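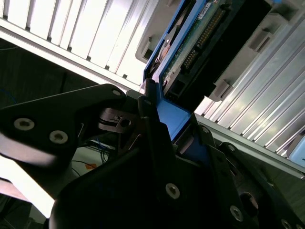

Re: Moving the choir archive off the old server, and what to do with the paper

Posted by Styliani Pappas, October 20, 2023
4 replies | 11 shares

Dear all,

Thank you, Giang, for getting this started, and sorry it has taken me so long to sit down and write. I kept meaning to send two lines and then thinking of something else I wanted to say, and you all know how I am once I get going.

Giang Ninh wrote:

> Hello everyone,
>
> I finally went through the shared drive to see what we have. There are 3952 files, and I would guess that plenty of them are the same scans saved under different names. The concert recordings from Travinberg are in there twice, once in a folder called "Travinberg" and once in "new new final."
>
> Before we copy everything to the new place, could people tell me what they still use? I'm happy to do the sorting but I don't want to throw out somebody's alto line by mistake. Also, does anyone know what "Betetholm misc" is? I opened it and found a lot of parking maps.
>
> Giang

The parking maps are mine! Or they were, from the year we sang at Betetholm and half the basses ended up at the wrong church. Please get rid of them with my blessing. There is one thing in that folder I would love to save, though, and that's the program with Mrs. Trịnh's notes on the lullabies. She typed those up herself the winter before she moved, and I have never seen them anywhere else. If you find a file with "lull" in the name, that's probably it. She wasn't a great believer in long file names.

As for what I still use, mostly the practice tracks. I play them in the car and sing along badly. I'd keep all of the ones for the second altos, even the funny ones where you can hear the dog, and I know the tenors feel the same about theirs. The old seating charts can go. The rehearsal schedules can go too, unless someone is writing our history and hasn't told me (if you are, please say so, I have a box of clippings for you).

On the recordings, I'd keep one full copy of Travinberg and give it a proper name, with the year and the hall. When my niece asked me for "the one with the bells" last June, I spent a whole evening opening track after track. It was a nice evening, I admit, and I'd forgotten how good the Advent set was, but I never did find the bells. If anybody knows which concert that was, do write and tell me. I've started to think we only had them at the dress rehearsal.

Now, the paper. I have 2 file cabinets of sheet music in my spare room and my sister is coming to stay after the holidays, so I'd like to get at least one of them out of there. A lot of it is marked up in pencil, breaths and dynamics and the odd rude remark about the sopranos. I don't want to erase any of that. My thought was that we pick out the pieces we sing every year and scan one well-marked copy for each part, then let people take home whatever has their own handwriting in it. The rented scores need to go in a separate pile, and please don't scan those, as they have to go back to the library in one piece.

I can have people over any evening at my house and there will be soup. Bring paper clips if you have them. The rubber bands I used years ago have gone to crumbs and stuck to the covers of the Fauré, so we'll want a soft brush as well.

One more question, and then I'll let you go. Are we still calling the new folder Pratura? I liked it when it was the name of the newsletter, but a couple of newer members asked me what it meant and I couldn't tell them. Something plain like "Choir Library" might save us all some explaining. I won't fight anyone over it.

Giang, you are doing a kind thing for all of us. If you get tired of it, put the whole mess down and come sing.

With love to everyone, and to those of you with the cold that's going around, stay home and drink something hot,

Styliani

P.S. The green folder left on the piano bench has a single glove in it. I have it here by my front door.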